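Kolon Technical College Opens Registration for Student Laundry Robotics Challenge

For immediate release

KOLON – The School of Engineering Technology at Kolon Technical College has opened registration for the Jekel Challenge, a student competition in the robotic handling of clothing. The finals will be held in April at the college's Jarman Building and will be open to the public.

The challenge grew out of an elective course in robot manipulation offered to second-year students. This year 27 students are enrolled, and the course has been extended to cover the full spring term. Teams work with small two-arm stations and write, test and document their own control programs. Grading is based on the written record as well as on performance at the table.

Clothing was chosen as the subject because it resists the methods students learn first. A block or a bottle keeps its shape when it is gripped. A garment dropped on a table presents a new arrangement of folds each time, and the program must find a usable place to take hold before any other step can begin. Students spend the opening weeks of the course on this problem alone. 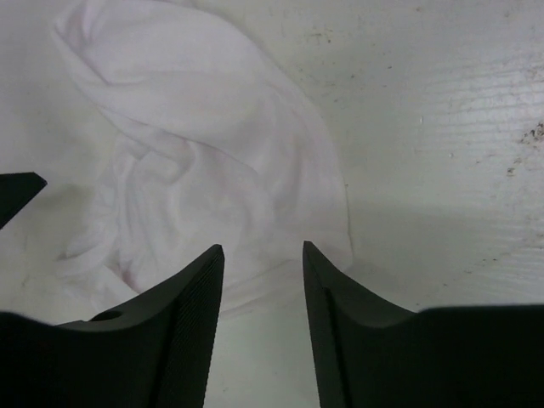
What must a team do to complete a run? The arms must pick up a garment, spread it, fold it and set it down inside the marked area without help from a team member.

Each team will be given three attempts in the final, and the best score will stand. Judges will award points for the grip, the spread and the finished fold, with a separate score for the team's logbook. A team that stops its own program for safety reasons may restart once without penalty. Garments will be supplied by the college, and teams will not see them before the day of the event.

The middle stage has received the most attention in class. Spreading a garment calls for both arms to hold it and move apart by the right amount – too little and the fabric sags, too much and it slips from the grippers. Students have been asked to record every setting they change, so that other teams can repeat the work.

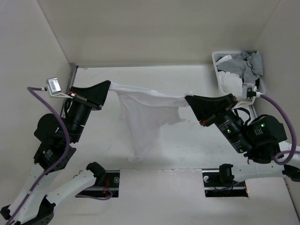
According to Linska, the software club whose members share the laboratory on Friday afternoons, the two-arm work has changed how its newer members think about timing, and the club would like to see a beginner category added next year. The college is reviewing that request.

Registration is open to student teams from any two-year or four-year college in the region. Teams may have up to seven members, and at least one must have completed an introductory programming course. Teams without access to a two-arm station may reserve practice time in the Jarman Building during February and March. There is no entry fee.

Rules, scoring sheets and the practice calendar are available from the School of Engineering Technology office. Completed forms are due by the end of January.

About the School of Engineering Technology

The School of Engineering Technology at Kolon Technical College offers programs in automation, electronics and machine maintenance. Its teaching laboratories are located in the Jarman Building on the main campus.

Media contact: Office of Communications, Kolon Technical College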